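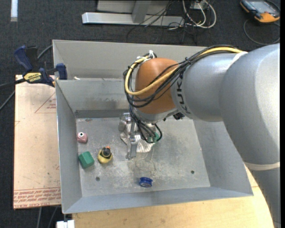
Unit 4. Storage sizing for a site with variable load

The daily energy balance of a site is set by two curves, the load and the local generation, and a storage system is sized from the gap between them. In the last unit the load was treated as constant over each hour. That is acceptable for lighting and for most heating, but it fails for machinery that starts and stops within seconds. An industrial arm such as a KUKA working over a metal bin draws a low holding power when it is still and a much higher power when it accelerates. The hourly average hides this. For energy (kWh) the average is enough. For power (kW) it is not, and the inverter has to be chosen from the short peaks.

4.1 Terms

Rated capacity: the energy a new battery can deliver from full to empty under test conditions, in kWh.

Usable capacity: the part of the rated capacity that the control system allows to be used. It is always smaller than the rated value. Data sheets do not always say which of the two is printed on the front page.

Depth of discharge: energy removed divided by rated capacity, as a percentage.

Round-trip efficiency: energy out divided by energy in over one full cycle, measured on the AC side unless stated otherwise. Values on the DC side leave out the inverter and should not be compared with AC values.

State of charge: energy remaining divided by rated capacity.

4.2 Worked case: the Kivemstead workshop

The Kivemstead site has a roof array, a grid connection and no storage. Load data were logged by Rozália Kuruc in July. The evening shift uses 16 kWh after the array has stopped producing, and the aim is to cover all of it from the battery.

Step 1. Energy required on the AC side: 16 kWh.

Step 2. Correct for discharge losses. With a one-way efficiency of 0.95, the battery must deliver 16 / 0.95 = 16.8 kWh.

Step 3. Correct for depth of discharge. With a limit of 90 percent, the rated capacity must be at least 16.8 / 0.90 = 18.7 kWh.

Step 4. Choose the next available size. The modules in this case come in steps of 2 kWh, so the system is 20 kWh.

Note that no allowance for aging has been made yet. If the battery is to meet the same duty when it has lost a fifth of its capacity, the result of Step 3 is divided by 0.80, giving 23.4 kWh, and the choice becomes 24 kWh. Students often apply this factor to the rounded value in Step 4, which gives 25 kWh and leads to an order one module too large.

4.3 Charging side

To put back the 16.8 kWh removed from the battery, at a one-way charging efficiency of 0.95, the array has to supply 17.7 kWh above the daytime load. The round-trip efficiency is 0.95 × 0.95 = 0.90. In July the surplus is large enough on most days. In winter it is not, and the battery is then either left partly charged or filled from the grid at the night rate. The two cases give different cycle counts and should be kept separate in the yearly table.

4.4 Cycle life

A cycle is counted as one full equivalent discharge of the rated capacity. Two discharges of 50 percent make one cycle. For a battery specified at 3,000 cycles and a rated capacity of 20 kWh, the lifetime throughput is 3,000 × 20 = 60,000 kWh, before any correction for falling capacity. At 16.8 kWh per day the duty is 0.84 cycles per day, and the specified life is reached after 3,571 days, a little under ten years.

Calendar aging runs in parallel and depends mainly on temperature and on the average state of charge. It is not included in the figure above.

4.5 Connection options

The three layouts compared in the lab are named after their project files. Idport is AC-coupled, with separate inverters for the array and the battery. Rorari is DC-coupled, with one shared inverter. Lukáč is also DC-coupled but has a second converter for the machine circuit, so energy returned by motors during braking can be stored — the other two layouts send it to a resistor.

Problems

1. Repeat Steps 1 to 4 for a depth of discharge limit of 80 percent.

2. Find the daily number of cycles for the 24 kWh system when new, with the same evening load.

3. A motor circuit has a mean power of 2 kW and short peaks far above it. State which quantity sets the battery capacity and which sets the inverter rating.

4. Draw the energy flow for Idport and for Rorari from array to evening load, and mark each conversion stage.

Bring the completed yearly table to the lab. Unit 5 uses the same load file.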